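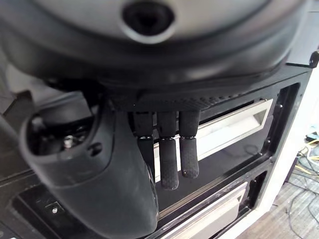 What does a motion planner decide? It decides the path each joint will follow before the arm is allowed to move.

Reading time: 2 minutes

Yu-ting Chiang leads planning software at Cunevari. The group's current release, Akham, keeps perception and control in separate processes. "A late camera message must never hold up a joint command," Chiang said. 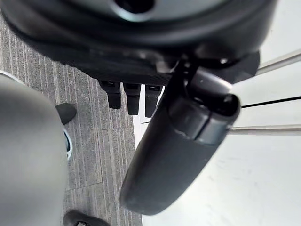

Hand and floor, seen from the wrist.

The planner draws up 11 candidate paths per request and discards those that pass too close to a fixed surface. Chiang noted that sinks remain difficult. "Steel reflects, and the depth estimate suffers."
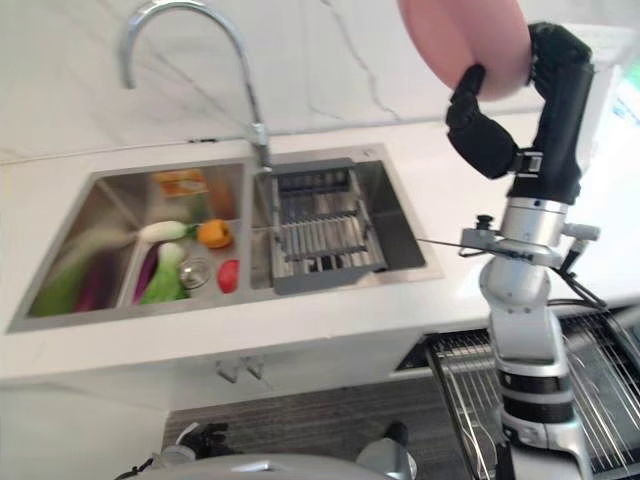
Logs are replayed nightly against 795 stored requests. A change that fails any of them is returned to its author.

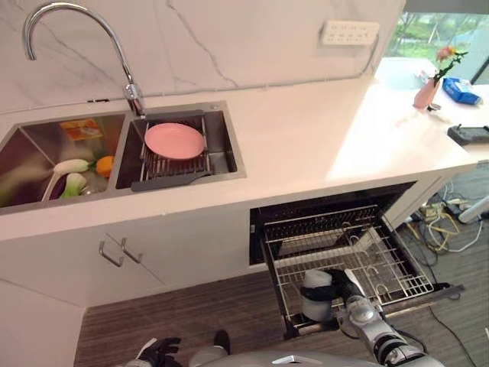 Photo: Cunevari

The next release is planned for September.

We use cookies to improve this site. Accept | Settings

Comments (2)

tmr31: Is the replay tool available separately?

Brornton reader: More on the depth problem, please.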